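Seasonal movement in frame and panel doors – how much gap?
Woodwork & Finishing > Repairs

grainrunout
2 February 2024
Looking for numbers on reveal gaps for small inset cupboard doors. Solid wood, species unknown, film finish of some kind. The doors close freely in winter and bind at the meeting stiles every summer. Each door is 22 cm wide. I set the gap at 1 mm in November and it had closed completely by the time the humid weather came. Is the usual advice of 1.5 mm enough, or should I plane to 2?

Mahlangu
First question is construction. If the doors are frame and panel with the panel floating, only the stiles move across the width, and 1 mm should have been plenty. If they are glued-up slabs, the full 22 cm moves and you need to work it out from the swing in moisture content.

grainrunout
Frame and panel, as far as I can tell. The panel doesn't shift when I push on it, so it may have been glued in or stuck by finish.

Zeston_shop
Then it's behaving as a slab. Run a thin knife around the panel on both faces to break the finish line. Do that before you plane anything. I have seen people take off 3 mm and end up with a gap you could post a letter through by the next winter.

Bevan Ormsby
I disagree with the knife as a first step. If the groove has glue in it you will score the finish and gain nothing. Measure first. Take the width of each door at top, middle and bottom, once a month, and write down the humidity in the room. Without that you don't know whether the door is growing or the case is racking. A case that is out of square by a small amount will bind at one corner, and it looks the same as swelling until you check the diagonals.

Zeston_shop
Racking doesn't come and go with the seasons.

Bevan Ormsby
It can, if the floor moves. Mine sits on a suspended floor and the diagonals change by a millimeter over the year.

grainrunout
Diagonals are within half a millimeter. Binding is along the full height of the stiles, which points to width. Some photos of a cabinet of the same general type, doors open:

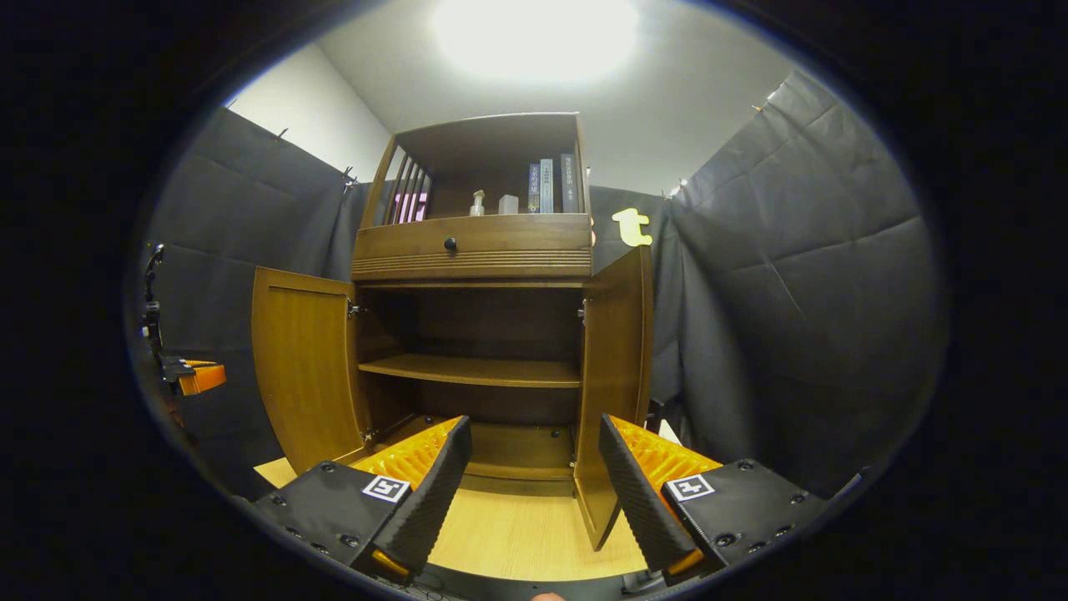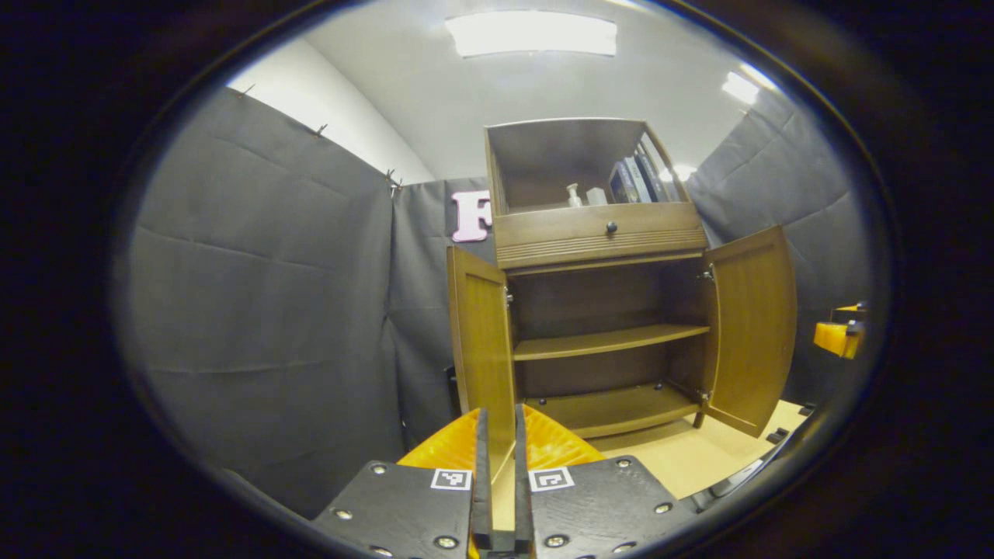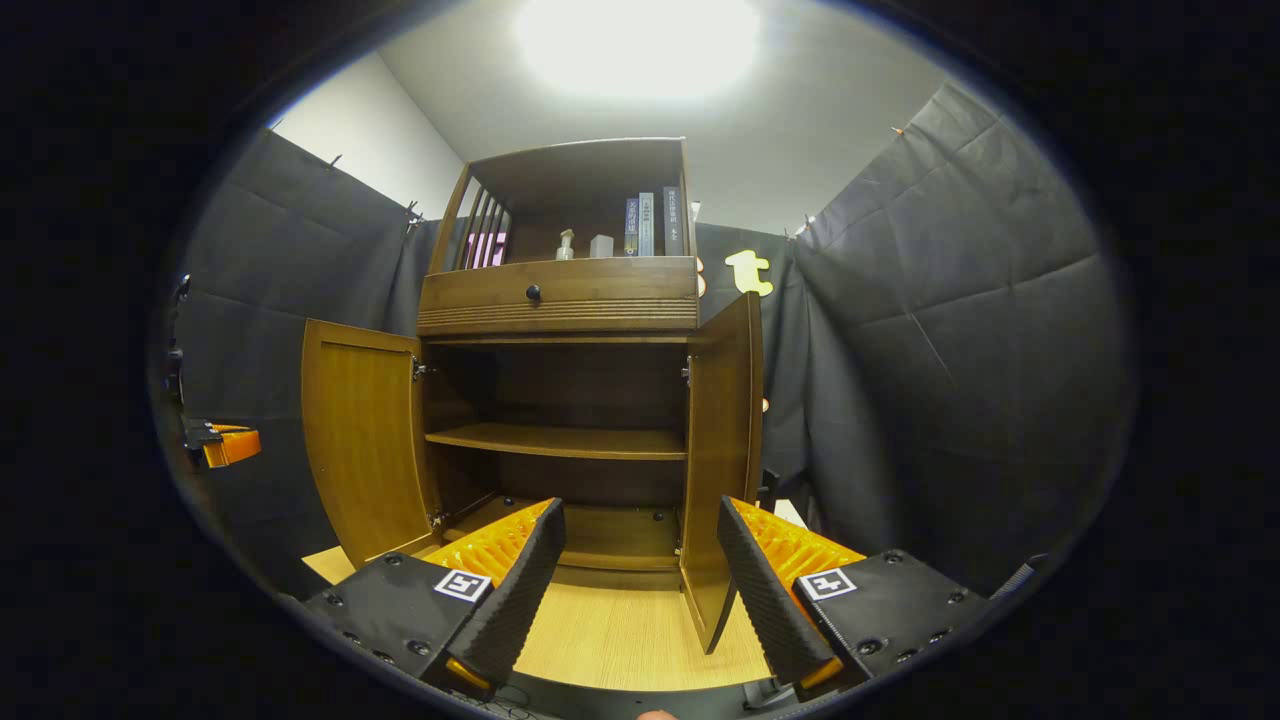 I'll log the widths as suggested and leave the plane in the drawer for now. Room humidity is 38 percent today. Last summer it sat above 65 for weeks.

Mahlangu
That swing is enough to explain it if the panels are locked. For flat-sawn stock of a typical hardwood, 22 cm could move 2 to 3 mm. Quarter-sawn is closer to half of that. Look at the end grain on the top edge of the panel if you can get at it.

idura_k
Check the hinges too. I had one door bind for two years and the cause was a screw head standing proud of the leaf. It took 15 minutes to fix.

grainrunout
Screws are flush. I can't see the panel end grain, the rail covers it.

Zeston_shop
Still say free the panels. Winter is the right time, they are at their narrowest and the glue line, if there is one, is under the most stress.

Bevan Ormsby
Also the easiest time to split one. Go slowly.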